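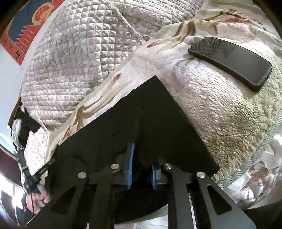 Folding and storing your Sollberg bedding begins with a good clear-out of the bed itself, so do take your time over it. Lift off anything that has settled among the layers – a phone left face up on a cream fleece is easily bundled away with the blankets – and put it somewhere safe.

1. Lay the quilted comforter flat and smooth out the thick folds with your hands.
2. Fold it in half twice, keeping the corners together.
3. Fold the floral blanket to the same width and place it on top.
4. Add the fleece last.

Note: the fleece likes a little room, so please don't press it down.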